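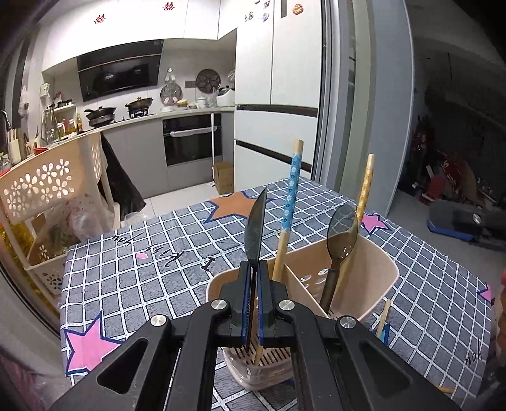 수저통 정리 데이터 (Rumutex 동아리, 가정 주방 편)

개요
대학 로봇 동아리 Rumutex의 학기 프로젝트에서 모은 시연 데이터입니다. 손에 쥐는 그리퍼로 식기를 집어 수저통에 꽂거나 꺼내는 동작을 기록했습니다. 과제 이름은 Movedora이고, 교내 발표회에 낼 모방학습 정책을 훈련하는 데 씁니다. 9월에 수집을 시작했으며 현재 에피소드는 2000개에 조금 못 미칩니다.

폴더 구성
raw/ 에는 원본 영상과 그리퍼 궤적이 있습니다.
episodes/ 에는 동작 단위로 자른 구간이 있습니다.
labels/ 에는 물체 종류, 사용한 손, 성공 여부가 CSV로 들어 있습니다.
tools/ 에는 변환 스크립트가 있습니다. 궤적 정합은 동아리 내부 도구 Graltance로 처리했고, 설정 파일도 같은 폴더에 넣었습니다.

과제 종류
1. 꽂기와 꺼내기. 수저통에서 식기 하나를 꺼내거나 다시 꽂습니다. 대상은 숟가락, 젓가락, 꼬치, 주방칼입니다. 칼은 손잡이만 집고, 날 쪽을 집은 구간은 labels에서 제외 표시를 했습니다.
2. 흩어진 식기 정리. 식탁보 위에 섞여 있는 숟가락과 젓가락을 하나씩 집습니다. 그리퍼 2개를 쓰는 구간도 있습니다. 숟가락 머리가 반투명이라 깊이 추정이 자주 흔들리고, 젓가락이 숟가락 손잡이 위에 걸쳐 있으면 집는 순서가 시연자마다 다릅니다. 순서는 통일하지 않고 그대로 두었습니다. 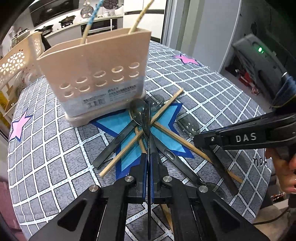 수집 규칙
에피소드 하나는 15초를 넘기지 않습니다. 넘으면 나누어 저장합니다.
그리퍼는 완전히 벌린 상태에서 시작합니다.
식탁보는 별무늬가 있는 회색 식탁보를 씁니다. 특징점이 많아 위치 추정이 잘 되지만, 다른 배경에서의 성능은 따로 확인해야 합니다.
같은 배치로는 최대 3번까지만 반복하고, 그다음에는 식기를 다시 섞습니다.
떨어뜨린 경우에도 녹화를 지우지 말고 success 열에 0을 적습니다.

알려진 문제
일부 구간에서 그리퍼를 잡은 사람의 손이 화면 가장자리에 들어옵니다. 손 영역 마스크는 아직 만들지 않았습니다.
초기 에피소드는 왼쪽과 오른쪽 그리퍼의 시간축이 어긋나 있습니다. tools/sync.py를 먼저 실행하세요.
가느다란 꼬치는 그리퍼 폭 값만으로 잡았는지 판단하기 어려워 영상을 보고 표시했습니다. 라벨 오류가 남아 있을 수 있습니다.
조명은 따로 맞추지 않았습니다. 저녁 7시 이후 구간은 노이즈가 많습니다.

사용 방법
tools/convert.py에 episodes 경로를 넣으면 학습용 형식으로 변환됩니다. 검증용 목록은 labels/val.txt에 있고, 훈련용과 같은 배치가 겹치지 않게 나누었습니다. 목록을 새로 만들 때도 배치 번호 기준으로 나누어 주세요.

이용 범위
수업과 동아리 연구 목적으로만 사용합니다. 가정집 내부가 나오므로 원본 영상은 외부에 올리지 않습니다. 발표 자료에 쓸 때는 episodes의 구간을 쓰고 출처에 Rumutex를 적습니다. 라벨 수정 제안은 저장소 이슈에 에피소드 번호와 함께 남겨 주세요.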